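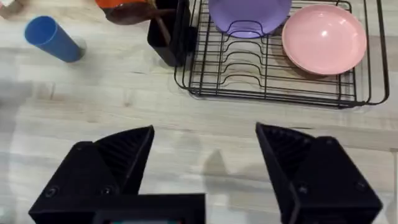 Reviewed by Velimir Papadopoulos, Natemier Automation Laboratory
Published 1 July 2025

Lengyel 2 is a grasp-planning package for two-finger grippers, supplied under annual licence by Clornurwood. The laboratory assessed it on dish-rack loading over 400 planned grasps, using the wrist camera alone.

Perception was sound on solid-coloured ware. A blue cup lying on its side was segmented reliably, and its axis estimate was good enough to plan a grasp across the body. Thin black wire remains the weak point – the planner merged rack dividers with their shadows in 29 cases, and clearance around a plate already racked was then overstated.

Replanning took about 10 seconds after a rejected grasp. Dezső Pap, who maintains our Ukura controller, found the logging thorough and the colour-coded trajectory viewer well organised.

Recommended for laboratories with their own calibration program.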